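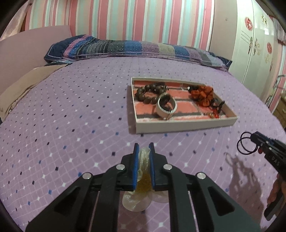 夜航船不靠岸
版主 · 电影杂谈区

2018-10-19 发表

标题：Nullari 导演剪辑版看完了，多出来的 20 分钟值不值

刚从影院回来，趁没忘赶紧写几句。剧透不多，介意的先退。

公映版我十月初看过，当时觉得中段断得厉害，女主从 Kao 镇出来下一场就已经坐在法庭上了，莫名其妙。新版补了 20 分钟，基本全补在这儿。路上那段、旅馆那段、跟她哥打电话那段。全片 143 分钟，坐得腰疼，但是顺了。

配乐没动，还是那几首。片尾字幕换了黑底。

我的结论：没看过的直接看长版，看过的等网上出了再补。大家说说。

--------
2楼 豆腐脑要咸的
沙发。长版在哪看的啊，我们这儿一场都没排

3楼 夜航船不靠岸（楼主）
回2楼：Stader 影城，就一个厅，每天一场。今天那场连我 14 个人，后排还睡着一个

4楼 胶片霉了
不同意楼主。公映版那个断才是全片最好的地方。从镇口直接切法庭，观众自己去想路上出了什么事，多有劲。现在全给你演出来，旅馆那场还要哭一遍，俗了

5楼 半糖去冰
4楼+1，打电话那段尤其多余，哥哥那个演员台词像在念稿

6楼 夜航船不靠岸（楼主）
念稿我承认哈哈。但是没有这段，后面法庭上她突然翻供根本站不住吧？我头一回看的时侯完全没懂她为什么改口

7楼 胶片霉了
前面有铺垫的。开场洗衣服那场戏，她把信塞回口袋里，镜头给了好几秒。看漏了不能怪剪辑

8楼 路人乙路过
……信那个我也看漏了

9楼 阿婆家的猫
弱弱问一句，跟导演上一部 Trestia 比呢？那部我看了三遍，这部预告片看着好闷

10楼 豆腐脑要咸的
Trestia 好看多了，节奏快。这部别抱那个期待

11楼 胶片霉了
两部根本不是一个路子，没法比。Trestia 是类型片，结尾还硬拗了一下，我给及格分。Nullari 公映版是他目前最好的，长版降一档

12楼 半糖去冰
Trestia 才及格？？过分了啊

13楼 阿婆家的猫
同问，过分了

14楼 胶片霉了
个人打分，不服自己打去。结尾火车站那场，坏人站那儿解释了半天动机，你们真不尴尬吗

15楼 半糖去冰
尴尬归尴尬，前面一个多小时多紧凑。你就是偏爱闷的

16楼 深夜看片不开灯
插一句摄影。长版旅馆那几个夜戏颗粒很重，跟前后接不上，像是另外一批素材。楼主看的时候有感觉吗？我看的那场放映机也偏暗，不敢确定

17楼 夜航船不靠岸（楼主）
有！我还以为是故意的，表现她没睡好什么的。你这么一说可能真是补拍

18楼 深夜看片不开灯
补拍的话她头发长度也对不上，旅馆里明显短一截，到法庭又长回去了

19楼 路人乙路过
哈哈哈哈哈头发我看出来了，信没看出来

20楼 豆腐脑要咸的
所以到底值不值得跑一趟，我去 Stader 来回得三个钟头

21楼 胶片霉了
不值。看公映版

22楼 夜航船不靠岸（楼主）
三个钟头的话……还是等网上吧。住得近的可以去，大银幕上山路那几个远景是真好看，这个胶片霉了总没意见吧

23楼 胶片霉了
远景没意见

24楼 阿婆家的猫
那我先补公映版，看完再来吵。楼主帖子先别锁

25楼 夜航船不靠岸（楼主）
不锁。聊剧透的麻烦空几行再写，刚有人私信我抱怨了。法庭那块我自己也没空行，回头编缉一下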